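The pencil lines are down at Fita, and I've got the smudges on my sleeve to prove I was there. The little sewing and craft room behind the Hudum shop has started ruling up the master sheet for its community quilt, and after weeks of talk it was lovely to see somebody pick up a ruler.

If you missed the notice on the shop door, the short version goes like this. Kristof Van Loon and Nathalie Wouters, who run Fita between them, want to make one big quilt out of blocks sewn by anybody in the neighbourhood who fancies having a go. There'll be 140 blocks, and you don't need to have sewn anything before. You collect a kit, sew your block at home or at the table with everyone else, and bring it back in August. The finished quilt will hang in the stairwell at Ivemau, where the wall has been bare since the old noticeboard came down (I must walk past it twice a day and it's a sad colour of cream).

I called in at 2 in the afternoon thinking I'd stay for a quick chat and a biscuit. I left when they were locking up.

## Why all the ruling

The quilt is set on a slant. Most of us would have gone for squares sitting neatly in rows, and Nathalie says that was her first plan as well, but Kristof came in one morning with a drawing where wide bands ran downhill from one side to the other, with steeper seams cutting through them. She took a day to come around. Now she's keener on it than he is.

The trouble with slanted bands is that the pieces aren't squares any more, and a small error in the angle gets bigger with every block you add. So everything starts from one master sheet, drawn by hand in pencil, and every cutting template gets traced off it. Kristof won't have it done on a computer. He tried that for a cushion project a while back, and the printer shrank the lot by a whisker, and he ended up with a bag of cushion fronts that didn't fit anything. He still has the bag. He showed me.

They use a hard pencil and press as lightly as they can, the idea being that a line can be rubbed out cleanly if it's wrong and a thick line leaves you guessing which side of it to cut. It does mean you have to get your nose right down to the paper. I kept losing my place and pointing at the wrong band, and Nathalie kept very kindly moving my finger.

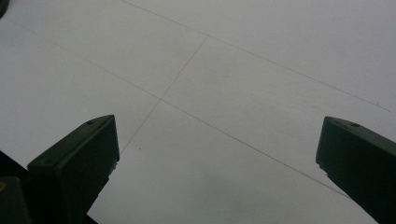
## How the blocks will work

Two long slanting lines mark the edges of a band, and the steeper line across them gives you the seam. Wherever lines cross you've got a corner to match, and Kristof says matching those corners is the only part of the job worth fussing over. Wobbly stitching in the middle of a seam will disappear once the whole thing is quilted. A corner that misses its neighbour will be staring at you from the stairwell forever.

Each kit comes with the card templates, the fabric, and a sheet of instructions that Nathalie has rewritten after trying it out on her sister-in-law, who doesn't sew and wasn't shy with her comments. The fabric is cotton, mostly blues and greys with a mustard that I've already put my name down for. Fita is asking for a 6 dollar deposit on each kit, and you get it back when you return your block, finished or not. They'd much rather have a half-sewn block back than find a gap in the row, so please don't hide yours in a drawer out of embarrassment! Somebody at the table will finish it with you.

There are 30 kits in the first batch, and those will go to people who've already signed the list at the counter. After that it's whoever turns up. I asked whether one household could take more than one kit and the answer was yes, as long as they're honest about how much sewing they get done in winter. I'm taking two, which is possibly one more than I should.

## Help wanted at the table

Cutting the templates is the slow bit. Each shape has to be traced from the master sheet onto card, cut with a craft knife, checked against the sheet again and marked with an arrow so you know which way is up. (On a slanted piece that matters a lot. I cut one practice piece, flipped it over by mistake, and spent ten minutes insisting the drawing was wrong.)

Nathalie would love a few more pairs of steady hands for this, mornings especially. Bring your own metal ruler if you've got one you trust. There's tea, and the good chairs go to whoever arrives first. Kids are welcome for the tracing but she'd like the knives kept for the grown-ups.

They're also after fabric, with a few conditions. It needs to be plain cotton or something with a very small print, already washed, and at least as big as a tea towel. No stretch fabric, please. Kristof has had three bags of old T-shirts dropped at the door and he's too polite to say anything, so I'm saying it for him.

For anyone who finds machines a nuisance, hand sewing is completely fine. Lu, the wool and thread place on the corner, has put aside grey cotton thread for the project, and if you mention the quilt at the counter they'll know which one you mean. Using the same thread all the way through was Nathalie's idea — she reckons it'll pull the whole thing together even where the stitching is all over the shop.

## What happens next

The ruling should be finished by the end of this week, provided no one leans on the wet glue again (a separate story, and the cardigan has been replaced). Template cutting follows, and the first kits will be on the counter as soon as the card is done. If you're on the list you'll get a phone call. If you gave an email address, check you wrote it clearly, as Nathalie read me one that could have been nearly anything.

Finished blocks are due back at Fita in August. Laying out day will be in the Ivemau hall, shoes off, with all the blocks on the floor in their rows so we can see how those slanting bands look at full size. The kettle will be on, and cake is welcome, though it'll be staying out in the corridor.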